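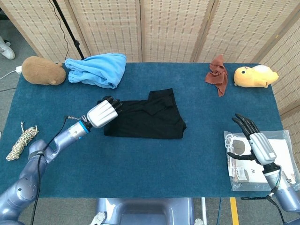 Trirmont finally put a price on the two-arm folding kit and we've had the loaner on the bench in Plerkville since Wednesday, so here goes, quick notes before this issue closes. Base kit is $2,428. With the second set of fingers and the longer wrist cables it's $2,623. Both ship out of Zernville. What you get — two arms, two five-finger hands, the torso base, power supply, software on a download link. What you don't get — a table, a mat, anything to fold. We put down the dark teal felt and that was the right call, the fingers can press on a collar shirt like the black one without the whole thing skating off toward the back. On bare laminate it skated. Every time.

Setup took most of an afternoon. The manual is fine up to the wrist connectors and then it skips a step (the hand has to be plugged in before the arm gets power, not after, ours threw a fault until we worked that out). Support answered the same day. Good answer too, just short.

**Shirts.** T-shirts and polos are the sweet spot. Flat on the mat, left hand holds, right hand brings the sleeve over. Slow but tidy. Plackets with buttons are hit and miss, the fingertips slide off if the fabric is thin.

**Towels and fleece.** Fine if you start them flat. From a crumpled heap, no. It pinches the top layer, lifts, drops, tries again. The release notes say heap pickup is coming, no date given.

**Plush toys.** Not folding obviously but the kit comes with a pick and place demo and everybody asks for it. Grip is gentle. Round ones roll away if the thumb comes in late, so turn the approach speed down to 20 in the settings. Default is way too fast for anything soft.

**Rope.** Skip it for now. There's a coiling routine in the menu marked beta and beta is generous.

**Cables.** Our main gripe. The wires come out at the wrist and there's no clip for them anywhere on the hand, so you have to watch for loops near the work. We used hook and loop straps and re-did them twice. Pietrzak sells a sleeve that's supposed to fit these arms, we have one on order and will report back in the November issue if it shows up in time.

Noise is low, you can hold a conversation next to it. The joints get warm after a long session, nothing alarming. Warranty is 2 years on the arms but only parts on the hands, and the fingers are where the wear is going to be, so read that page before you definately commit.

Worth it? For a school lab or a small shop that wants to try cloth handling, yes, the base kit. Hold off on the extra finger set untill you know you need it, you can add it later for the same money. If you want it to do your laundry, no.

Loaner stays with us through the end of the month. Members can book bench time on the sheet by the door, mornings are mostly open. Bring your own shirts — clean ones please.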